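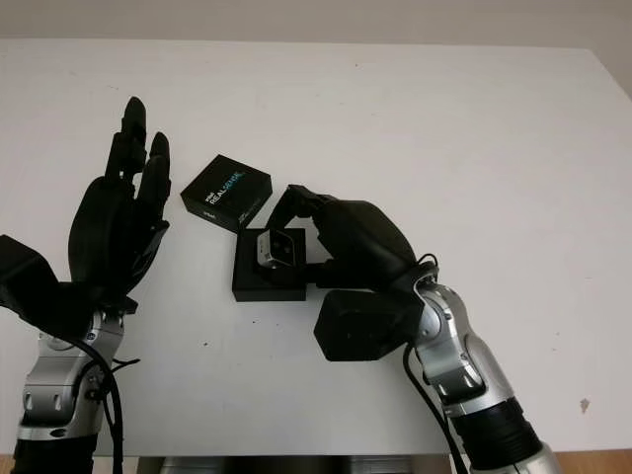

A white tabletop against a pale wall. Marker shows up on white very well.

Signs, soup and sore feet: household tips for the tractor rally

The slow drive through Voster is set for Tue 5 May, and the county still plans to close the Wellov grain scale in June. The petition went in with 2580 names on it and got a very polite letter back. So it's signs again. What follows was learned at kitchen tables during the last rally, mostly the hard way.

Before you paint

Cover the table. Newspaper works, but wet poster paint goes through a single sheet and you will be reading the classifieds off your tabletop until fall. Two layers of feed sack, opened flat, hold up better.

If marker does get on a white table, try rubbing alcohol on a cotton rag, and test it on a corner first. Toothpaste is often recommended. It leaves you with a gray smear that smells of mint.

Pencil the words in before you touch the brush. At the last rally we had 86 signs, and a fair share of them ran out of room at "AGRICULTUR". Short words are your friends. SCALE fits on anything.

Letters should be as tall as your hand is long if you want them read from across a street. Black on yellow carries farthest. Red on green looks wonderful in the kitchen and like a Christmas wreath from the courthouse steps.

Sticks and staples

Paint stirrers snap in the first good gust. Tomato stakes are better, sawn to length with the pointed end taken off, and the deputies will thank you for that too. Sand the part you hold. Put a strip of duct tape over the staples on the back, or your neighbor's coat will find them.

For signs going on a tractor, use cloth in place of cardboard. An old bedsheet, hemmed at the top with a broom handle run through it, will ride all the way from the Cirgate turnoff without folding in half. Cut a few slits for the wind. Check that the driver can still see out. This has come up.

Feeding people who are standing in a road

Soup is popular and nearly impossible to eat while holding a stake. If you must, thin it down and serve it in mugs. Bean burritos wrapped tight in foil stay warm in a cooler for hours: line it with towels, fill it to the top, and don't let anyone "just check" on them.

Fill the coffee thermos with boiling water for ten minutes before the coffee goes in. Label the decaf. Last time we did not, and the closing speech was poorly attended by the awake.

Egg salad stays home.

What to wear

The boots you do chores in, after a hose-down. Two pairs of socks if it's cold, and a dry pair in the truck whatever the forecast says. Paint on denim comes out if you soak it in cold water the same night. By morning it's part of the pants.

Afterward

Take your signs home. Wipe the good ones, stack them face to face with newspaper between, and keep them somewhere dry and off the floor. Mice like the paste. The sign that says "WEIGH IT HERE" has now been used against 7 separate proposals, with only the bottom line repainted, and there's room on the back for whatever the county thinks of next.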